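Robotics & Safety

Grenham publishes house rules for two-arm robot benches

By Soledad Ruiz-Ortega
March | 2 min read 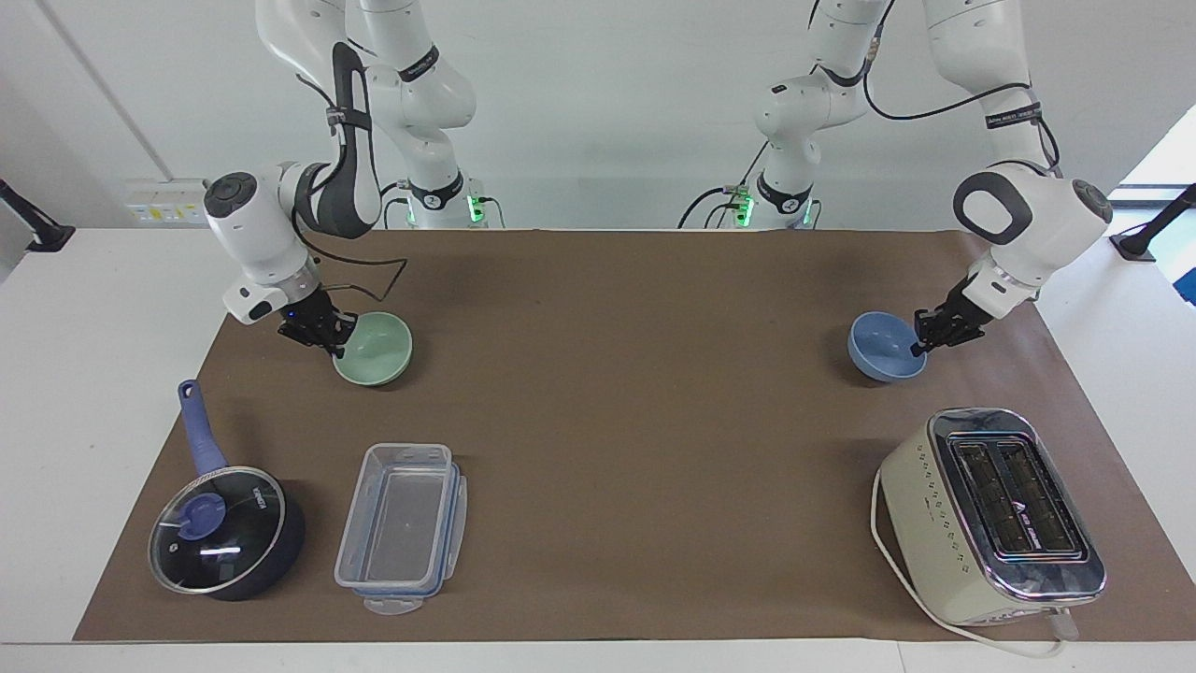 Two robot arms with a bowl each, on a table covered in brown paper.

The test laboratory in Grenham has published its house rules for benches where two robot arms share one table. The text applies from March to all teams in the building, including guests from Brunport.

Under the rules, each arm has its own zone, and both arms may enter the middle only at reduced speed. Electrical kitchen items must stay unplugged unless the task needs power. Glass is inspected before every session, and a cracked piece is taken out of use.

The rules were tested for 3 months over 296 sessions. "The most difficult part was to agree on who may restart the arms after a stop," said Wojcik, who led the writing. It is now only the person who signed the session sheet.

Kisholm will decide in the spring if it adopts the same text.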